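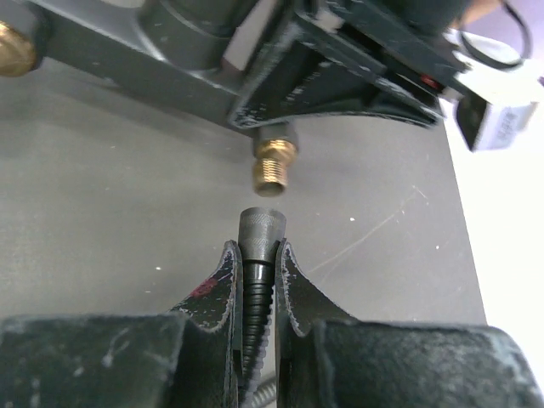
Support noir aux bords écaillés, pièce grise et raccord en laiton, au-dessus d'un plan gris.

Flarner - vocabulaire d'atelier français-amharique

Ce dépôt contient un glossaire de termes techniques pour la mécanique et la plomberie. Il est né des cours du soir de l'association Ivby, où beaucoup d'élèves connaissaient très bien le métier mais pas les mots français.

Contenu

termes.csv : 637 entrées, une par ligne
exemples.csv : 316 phrases d'usage, reliées aux entrées par la colonne id
sources.txt : les ouvrages consultés

Colonnes de termes.csv

id, terme_fr, genre, pluriel, terme_am, translitteration, domaine, remarque

La translittération suit le système Alemneh, décrit dans le fichier sources.txt. Les consonnes éjectives sont notées avec un point souscrit. Quand deux mots amhariques sont en concurrence, j'ai gardé le plus courant à Addis-Abeba et j'ai mis l'autre dans la colonne remarque.

Limites connues

Environ 300 entrées ont été relues par une deuxième personne, les autres pas encore. Le domaine « soudure » est le plus faible. Plusieurs termes amhariques sont des emprunts à l'italien ou à l'anglais, et leur orthographe varie selon les ateliers - je n'ai pas essayé de les unifier.

Utilisation

Les fichiers sont en UTF-8, avec le point-virgule comme séparateur. Certains tableurs affichent mal les caractères éthiopiens : dans ce cas, il faut choisir l'encodage à la main pendant l'importation. L'export pour Clinent se trouve dans le dossier export.

Dernière mise à jour : 27 juin
Corrections et propositions : Zewditu Zeleke, par un ticket dans ce dépôt, avec l'id de l'entrée.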